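Fullcombe Staff Forum > Facilities and Supplies > Consultation threads

Replacement of disposable cups: stainless steel mugs and work surfaces

Started by S.Schmieder (Supplies Office)
Nov 13, 2018

Colleagues,

The Supplies Office proposes to end the provision of disposable cups in all Fullcombe buildings from January. Each member of staff would receive one stainless steel mug with a handle. An initial order of 600 mugs is under consideration, with a further 300 to be held for visitors and new staff.

Comments are invited on the following points: the choice of steel over ceramic, the washing arrangements, and the use of mugs at desks and benches. Please keep replies to these subjects. Questions about the coffee itself should go to the catering thread.

Sabine Schmieder
Supplies Office

---

n_makori
Registered member

I support the proposal in general. The second floor kitchen goes through 800 paper cups in an ordinary month, and the bin beside the sink is full by early afternoon.

I would ask that the office confirm whether the mugs are single-walled or double-walled. A single-walled mug becomes uncomfortable to hold when filled with tea, and it leaves heat marks on some finishes. The ceramic mugs we had before the renovation did not present this difficulty.

---

S.Schmieder (Supplies Office)

Two samples have been requested from Zokmont, one of each type. The double-walled version costs more per unit. The final selection will depend on the price for the full quantity.

---

T.Eglitis
Registered member

I must register an objection. The black gloss panels were installed on the benches and on the larger tables last year, and the care sheet from Gekard that came with them states that metal objects should not be dragged across the surface. A steel base with grit under it will scratch that finish, and scratches on black gloss cannot be polished out by the cleaning staff. We already have marks near the window end from staplers and desk lamps.

Ceramic has an unglazed ring underneath and is no better. My preference would be to retain paper cups at the benches and issue mugs for the kitchens only.

Tarmo Eglītis

---

h.pylypenko
Registered member

With respect to the previous reply, the care sheet refers to dragging. It does not prohibit placing a metal object on the panel. I have kept a steel mug at my place since the panels were fitted and have found no scratches where it stands. Rings are a separate matter. They show very clearly on black, and so does dust, but both come off with the soft cloths kept under the sink (not the green scouring pads, which someone continues to use).

I would also note that a steel mug knocked to the floor does not break. We lost 5 ceramic ones in a single week last winter.

---

T.Eglitis
Registered member

One person placing one mug with care is not evidence for the whole building. I would be interested to see the condition of the panel in question.

---

h.pylypenko
Registered member
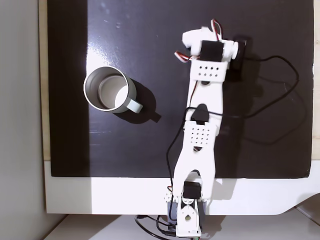

Stainless steel mug on the glossy black panel.

I will add that the pale handle makes the mug easy to find against black, and that the light gray interior lets one see at once whether it needs washing. Dark interiors hide tea stains for weeks.

Hryhorii Pylypenko

---

T.Eglitis
Registered member

Thank you. A photograph taken from above does not settle the matter of fine scratches, which are best seen from a low angle with the lights on. My objection stands, although I would withdraw it if each mug were issued with a felt or cork coaster.

---

irfan_mirani
Registered member

Coasters were tried on the first floor. The cork ones stuck to the mugs and fell off halfway to the kitchen. A silicone base ring might serve better. Kong stocks them in several diameters, and they can be removed for washing.

May I also ask who will be responsible for mugs left in the sink over the weekend? The present sign is not observed.

---

n_makori
Registered member

I second the base ring. Could it be fitted to one of the samples before the order is placed?

---

S.Schmieder (Supplies Office)

A base ring will be requested for both samples. They will be available for inspection at the Supplies Office counter, and Mr. Eglītis is welcome to examine a spare gloss panel there under the lamp. The question of the sink has been passed to Building Services.

This thread remains open for comments.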